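4.2 Clothes that wait on the furniture

We had gone into the homes expecting to write mostly about laundry rooms, and for the first several visits we did, filling our notebooks with shelves and sorting habits and the order in which people like to load a machine. It was only when the two of us sat down to read our notes side by side that we noticed how often the clothes we were writing about were somewhere else entirely. They were on the arm of a couch, over the back of a dining chair, or on the seat where a guest (one of us, more than once) was about to be invited to sit. We came to call these garments "waiting clothes," borrowing the phrase from a grandmother in Vevamora who used it quite matter-of-factly while moving a pile to one side so that we could have our tea.

Of the 33 households that took part, most had at least one seat that served this purpose, and in nearly all of them everyone in the family could tell us which seat it was. The choice was seldom discussed. It tended to be a piece of furniture on the way from the dryer or the clothesline to the bedrooms, soft enough that things did not slide off it, and low enough that a child could add to it or, on a good day, take from it. Fabric seats were preferred to leather or wood, and several people told us, with some feeling, about shirts that had slithered to the floor and been stepped on.

Small knit garments turned up on these seats more than anything else (Figure 7). A dress shirt asks to be hung and a bath towel folds into a square almost by itself, but a soft cotton piece with contrasting trim is a fussier business, and it is easy to see why a person with a full basket and a pot on the stove would leave it for later. The knit wrinkles as soon as it is let go, the hem curls back on itself, and the band that ought to give you a straight line to fold against wanders off under the rest of the cloth.

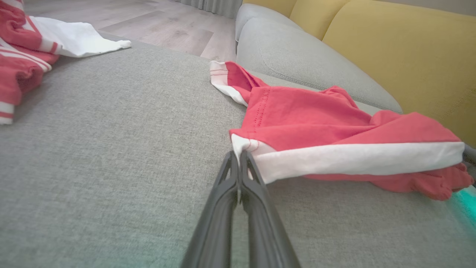 Pollov, May

Figure 7. Red-and-white garments on a gray upholstered seat. The hem of the nearer one has folded over on itself, and its far side drapes over the edge of the seat.

When we asked people to show us how they would deal with a piece like the one in Figure 7, they almost always began with an edge. They felt for a corner or a hem, pinched it, and gave the whole thing a shake before they had decided which way up it was. One father in Pollov, whom we visited on a Wednesday evening between supper and bath time, explained that he looks for the trim first, "and then the rest of it sort of tells me what it is." We liked this very much and have thought about it often while doing our own folding. Contrasting bands and colored stitching, which we suppose are put there chiefly to look cheerful, seem to do a second job as landmarks, and participants found their way around trimmed garments with noticeably less turning and re-turning than they needed for plain ones.

Matching colors brought a difficulty of their own. Where two similar garments lay near each other, people would sometimes tug at one and find they had hold of the other, and a few families had given up separating such pieces at all, carrying them upstairs together and letting the children work it out. Bakhtiari's notes from the Thongdee apartments describe a mother of twins who buys everything in pairs and regards the pair as the unit: it is washed, set down, and put away as one thing.

We also want to say a word about how long the clothes stayed put. Our diary sheets, of which we collected some 200, suggest that an overnight stay was common and that a stay of several days was nothing remarkable, particularly for clothes that would be worn again before the week was out. Sánchez had expected people to be embarrassed by this, and a few were, but the larger number spoke of the seat as a perfectly good place for a clean shirt to be. In the Palia homes, where the bedrooms are up a steep flight of stairs, it was treated almost as an extra drawer. We return to the stairs in Section 4.3, where we look at what gets carried up, by whom, and how much of it comes back down again in the morning.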